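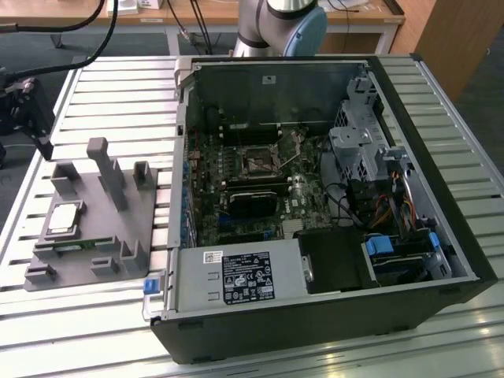
1. Choosing the place, and opening the case

I start today a small thread about changing the processor in an old desktop computer. My name is Hala Sayegh, I repair machines for neighbours and two small offices in Lidska. English is my third language, so please be patient with my sentences.

2. I always lay the tower on its side, with the open part looking up. When it stands, you work against gravity and the screw falls always into the worst corner. On its side you see the whole board like a map.

3. The side panel is off and the socket is empty. The metal bracket and the lever you can find near the middle of the board. When there is no processor inside, the contact pins are exposed, and this is the moment when I drink no coffee near the table.

4. Please do not touch these pins. Not with a finger, not with a cloth, not with a brush. One bent pin and the board may be finished. In January I spent a whole evening with a needle and a magnifying glass on a board from Katavgate, and I saved it, but I do not wish this evening to anybody.

5. The processor waits beside the case in a grey 3D-printed holder. Before, I used to put the chip on a folded paper towel, and once I almost threw it away with the towel. A holder is much better. Hold the chip only by its edges.

6. Somebody asked me if all the cables must come out first. No. The black ones near the drive cage can stay, and the red, yellow and orange power wires along the side also. Only move what is really between your hand and the socket.

7. I like the blue plastic in this kind of case. Blue clips at the slot covers, blue latches at the hard drive. Usually it is the maker's way to say "you may open this without a tool". I think it is very polite design and I miss it in newer cases.

8. For this job the drive stays in its bay. But make a copy of your files before you start! I say it to everyone. My cousin Giáp did not listen, and he had 858 photographs of his daughter on one disk and in no other place. The disk was fine, but his face that day was not fine.

9. Now the chip itself. Lift the lever, open the bracket, find the small mark on the corner of the processor and the matching mark at the socket. Lower it straight down. It should rest there by its own weight. If you feel you want to push, stop and look again.

10. Then close the bracket and bring the lever down. The lever needs some force and it can make an ugly little noise. The first time I heard it I thought I had broken everything. It is normal.

11. Thermal paste: a drop like a small pea. I buy mine from Gurside, the shop behind the station, and one tube is enough for me for many months. If it comes out at the sides when you press the cooler, you used too much.

12. A reader asks if it is worth it for such an old machine. It depends what you pay. If the used processor costs less than a family lunch, I say yes. For writing letters, for school lessons and for video calls you will feel the difference. For new games, no.

13. Also check the board's list of supported processors before you buy. The same socket does not always mean that the chip will work. I have 5 chips in a drawer which teach me this lesson.

14. While the case is open, clean the dust with a soft brush and short puffs of air, but cover the empty socket first if you have its plastic cap. Next time I will write about memory, which is easier, and about how to know which slots to fill first.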